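Simple interrupted suture

The simple interrupted suture (also plain interrupted stitch, single stitch) is a way of closing a wound with separate loops of thread, each one tied and cut before the next goes in. Usually the first stitch taught to students and the one most go back to when unsure. Used on skin, on bowel, on the covering of muscle and on many other tissues.

Contents
1 Name
2 Materials
3 Method
4 Spacing and tension
5 Uses and drawbacks
6 Appearance
7 Teaching
8 See also

Name

"Interrupted" because the thread does not carry on from one stitch to the next. The opposite is the continuous or running stitch, one length of thread along the whole wound. "Simple" sets it apart from the mattress stitches, which pass through the tissue twice.

Materials

A curved needle with the thread already fixed to its blunt end, a needle holder, toothed forceps, scissors. Thread may be a single strand (nylon, polypropylene) or braided (silk, polyglactin). Silk is soft in the hand and holds a knot well but drags more and tends to cause more reaction in the tissue. Nylon slides easily, needs extra throws to stay tied. Black and blue are common colours for skin, being easy to find again at removal.

Needles come as parts of a circle – three-eighths and half are the usual ones. Cutting points for skin, round-bodied for softer tissue such as bowel.

Method

The needle is gripped a little behind its middle, towards the thread end, and enters at right angles to the surface. The wrist turns so the needle follows its own curve, down through one side, across, and up through the other at the same depth. Thread is drawn through untill a short tail remains. Knot is then tied, by hand or round the instrument, and laid to one side of the wound, not on top of it. Both ends trimmed, leaving enough to hold when the stitch comes out.

Order of placing varies. Some work from one end to the other. Others put the first stitch in the middle and halve the gaps, useful where the two sides are of unequal length.

Spacing and tension

Common rule: distance between stitches about the same as the width of the bite. Too far apart and the wound gapes, too close and blood supply to the edge suffers. Edges should meet and turn very slightly outwards. A stitch pulled too tight puckers the tissue and may cut through it as swelling comes on.

Uses and drawbacks

If one stitch fails the rest still hold. Single stitches can be taken out early to let fluid drain, and the line of closure can be adjusted as it goes, handy on a bend. Against this it is slow, uses more thread, and leaves more knots behind. Long straight wounds are often closed with a running stitch for that reason, or with staples.

Appearance

A row in progress shows knots along the closed part and an open seam beyond. Freshly cut tails stand up in different directions, and knots in the same row are seldom alike in size.

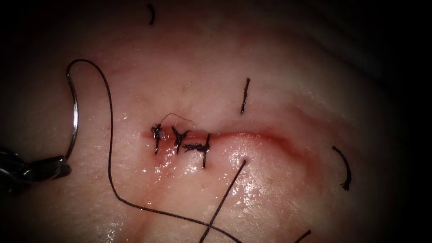 Partly closed incision with three knotted dark sutures; curved needle at left.

Redness along the edges of a wound is looked at together with warmth, swelling, pain and discharge when checking for infection. Colour alone says little.

Teaching

Practised on foam, silicone pads, fruit skin and pig's trotters before patients. The Cedgate course, set up by Divina Villanueva and Kumaresan Lobo, has trainees place 300 stitches on pads before moving on. Its handbook (revised September 2021) gives 12 pages to this stitch alone and marks spacing separately from knots. Florante Lacson has argued that the mark for speed should be dropped for beginers, and it was, the following January.

A survey by Jennylyn Espiritu of 523 trainees on the course found uneven bites to be the commonest fault, followed by knots left over the wound line.

See also

Vertical mattress suture
Running suture
Surgeon's knot
Needle holder
Suture removal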